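The Shelf Problem

Inside a student club where nearly all of the robotics happens on a screen

The robotics club at Tinum Community College has one room, two long tables and a whiteboard with a league schedule taped to it. What it does not have is a robot arm. The college priced one a few years back and decided against it. So the club entered the Kimitz Cup, a competition run entirely in simulation, and has been in it every year since.

In the Kimitz Cup, each team gets the same virtual arm, the same virtual kitchen and the same set of groceries. The team writes the software that decides where the arm goes and when it closes its fingers. The organizers run that software through a long series of trials and post the scores.

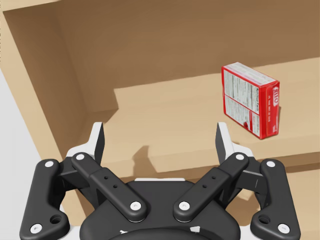

By Mohcine Salem
Club adviser and lecturer in computing, Tinum Community College

I took over the club when the previous adviser moved to another campus. I teach introductory programming and databases, and I had never worked with a robot of any kind. The students knew this and were polite about it.

The first thing I learned was how much of the job is getting to the object. New members come in thinking about the grab. They want to know how hard the fingers squeeze and how the arm knows it has hold of something. Those are good questions, and we get to them in the spring. In the fall we work on the approach, and most of our points are lost there.

A box on a shelf is a good example. On an open table the arm can come in from almost any direction. A shelf unit takes most of those directions away. There is a wall behind the item and a wall to the side, and the edge of the shelf is right where you would like to put the wrist. The hand also takes up more room than people expect. Students plan a path for the fingertips and forget that everything behind the fingertips has to travel along with them.

The league charges for contact. Touch a wall and you lose points, and touch the shelf hard enough and the trial ends. Our first full run this season was 200 trials on the shelf task, and we spent the next three meetings reading the logs. Most of the failures were the same failure. The program turned the hand too late, when it was already inside the unit, and the side of the hand hit something.

The fix was not complicated. The students moved the turn earlier, so the hand is lined up before it goes in. It took one evening to write and two more weeks to get working without breaking the tasks that were already fine. I have told them that this is what programming jobs are like. They don't seem put off by it.

We meet twice a week, starting at 6 in the evening. Most of our members work during the day, and a few come straight from a shift. Members split into pairs. One pair has the motion code, one has the code that picks a grasp, one reads logs, and one keeps the notes. I make everyone rotate through the notes. The pairs that skipped it in my first year ended up solving the same problem again in March that they had solved in November.

Everything runs on the computers in our room, which are the same ones used for the office software classes. They are not fast. A full set of trials has to run overnight, and we had to get permission to leave the machines on. The students put a sign on each keyboard asking people not to shut down. Twice someone did anyway, and we lost the night's results both times. Now the program saves after every trial, as it should have from the start.

The grocery set is a mix of boxes, cans and bottles. Boxes have flat sides, and if you are lined up with the sides you are most of the way there. If you are not lined up, one corner meets a finger first and the box turns. The students call this "the spin" and it has its own column in the spreadsheet.

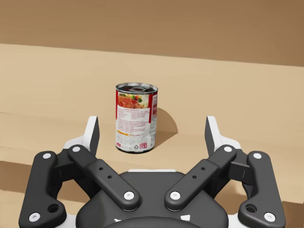

Cans are different. A can is the same all the way around, so the angle of approach hardly matters, and beginners do well with them. What matters is being centered. If one finger gets there before the other, it pushes the can before the second finger can do its part. With a small push the can slides and the grasp still works. With a bigger one it tips, and a can lying on its side is a separate task with its own scoring, one we are not very good at.

For a long time our grasp code aimed at the middle of the object and closed. That was enough for a mid-table score. This year the students added a short pause before the fingers close, and during the pause the program checks the position again and moves the hand sideways if it needs to. It costs time, and time is part of the score, so there was an argument. Half the club wanted to leave the pause out and accept more tipped cans. We ran it both ways on 800 trials and the version with the pause came out ahead. The people who had argued against it were the ones who wrote it up.

I am often asked by other faculty whether this counts as robotics if there is no robot. I think it is a fair thing to ask. Our students do not learn to tighten a bolt or track down a bad cable, and I would like them to. They also do not learn what happens when a motor gets tired or a table is a little crooked. A simulator is cleaner than a kitchen, and some of what works in one will not work in the other.

What they do get is practice. A team sharing one real arm might get a few dozen tries in an evening, with somebody resetting the table after each one. Ours resets with a keystroke. A student who has an idea on the bus can test it the same night, and if the idea is bad the only thing damaged is the score.

Last June we visited Bukhari, a packing company across town that lets student groups in for a tour. Our members stood at the rail and watched an arm move cartons for most of an hour. Afterward, one of our second-year students asked the technician how early the arm turned its wrist before reaching into a rack. They talked for so long that the rest of us waited in the van.

The final round of the Cup adds objects the teams have not seen before. We finished our practice season with 859 points, our best total, though the shelf task is still our weakest. The Vendine team, from two counties over, is ahead of us on shelves and has been for as long as I have been adviser. They post their code after every season, and we read it closely.

Between now and the final, the motion pair is working on backing out. We had put so much work into getting the hand in that the way out had barely been touched, and the program was simply running the path in reverse. With a box between the fingers, the hand needs a different amount of room. They have a version that works on the lower shelf. The upper one is on the schedule for next week, along with cleaning up the notes.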